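Sorting Out Our Interview Data: What I Learned From a Methods Project
Student project report, Qualitative Methods II

So my project was on coding reliability, and before you fall asleep, give me a minute, because I went in thinking it would be dull and came out a little obsessed. The question was simple enough: if 2 people read the same interview transcripts and tag them with the same codebook, how often do they tag them the same way?

My material came from the Brikonwood housing study, which the department keeps on file for student use. It's a set of 8 long interviews with tenants about moving, rent and neighbors. I cut them into 653 segments (one segment is one complete thought, which is a much fuzzier thing than it sounds!) and wrote a codebook in Detard, the annotation program we have in the lab. My project partner coded everything separately and we didn't compare notes until we were both done.

The first round was rough. We agreed nicely on the concrete stuff, like "rent increase" or "repairs," and then fell apart on anything with feelings in it. I had a code called "belonging" and another called "attachment to place," and I swear I knew the difference when I wrote them. My partner used them as if they were the same code. When I went back through my own tags I'd been doing it too, just less often.

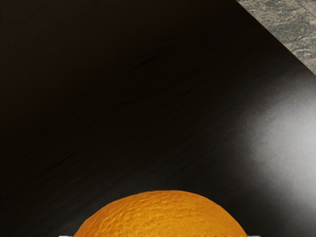 We merged those two codes, rewrote the definitions with one quote that fits and one that almost fits, and started over from the first transcript. I'd been warned in class that recoding is slow and I can confirm it is very slow. I also kept remembering what I had tagged the first time, so my second round wasn't really a fresh look. I should have left a longer gap, or mixed up the order of the segments, and I'd do both next time.

Agreement went up on nearly every code in the second round. The exception was "trust in landlord," where we got worse. The tenants in the Vikberg building use a lot of sarcasm, and the ones in the Hayashi building hardly any, and our definition said nothing about how to treat a sentence like "oh sure, they take great care of us." I read that as distrust. My partner coded the literal words. We talked it over for most of an afternoon and ended up adding a rule that you read the segment before and the segment after and then decide.

A few things I still don't love: the codebook was written by me alone, so my partner was always learning my way of seeing the interviews. And we worked from transcripts only, with no audio, which would have helped a ton with the sarcasm. The revised codebook and both rounds of tags are in the appendix.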